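Party shop Jeka opens second branch in Ternska

November 20, 2022

Party supplies shop Jeka has opened a second branch in Ternska, in the former Kozłowski shoe shop next to the post office. It sells balloons, paper tableware, bunting and candles, and has a hire counter at the back for larger items.

The shop signed the lease in October and spent the following weeks fitting shelves and a new front window. It employs 2 full-time staff, with extra help on busy days.

Hire stock includes folding tables, table linen, punch bowls and a set of garden lights. Almost 900 items are listed in the hire book, which customers can look through at the counter. Bookings are for one night or a full weekend, and a deposit is taken on everything except linen.

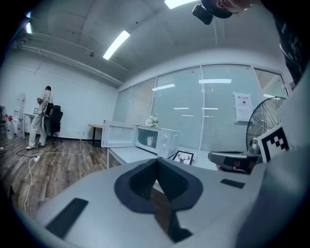 Children's parties

Jeka is also taking bookings for children's birthday parties in the upstairs room, which holds up to 26 guests. The price covers the room for two hours, a decorated table, squash and party bags. Parents can bring their own cake or order one through the Golent bakery, with a week's notice.

Themes on offer are pirates, jungle and space. Families who want something different can bring their own decorations and have the room from an hour before the party starts.

The upstairs room is reached by stairs only. Party bookings can be made in person or by phone, and the last day for bookings before Christmas is 10 December.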